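Cliseo Engagement Captions, release 3
A small text collection for people who love celebrity news as much as we do!

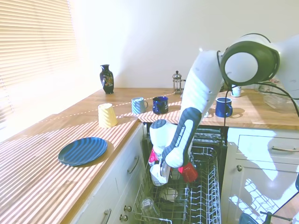 What is in the collection?
Short captions and the opening lines of engagement and wedding stories from the entertainment site Gastis, 609 entries in all. Of these, 372 have been tagged by hand for tone (gushing, dry, teasing, and so on).

Fields
id — a plain number, never reused
caption — the text as it ran, emoji included
kind — engagement, wedding, vow renewal or split
tone — blank if untagged

Tagging was done by Leonora Cabanatuan and Rodel Buenaventura, who argued happily over every "teasing" label. Where they couldn't agree, Gerardo Mangubat picked one. Double exclamation points were kept, and we're so glad they were — they are half the fun of this kind of writing!

Changes in this release
Fixed 5 entries where the ring description had ended up in the kind field. Renamed "wed" to "wedding". Vow renewals are new, and some of them are wonderfully over the top.

Known gaps
Splits are thin. Captions in Spanish are left out for now, but Hermenegildo Barajas has started on them and hopes to have a first batch in May.

Questions and corrections go to Asger Ladefoged. Please give the id!

Last updated 23/04/2021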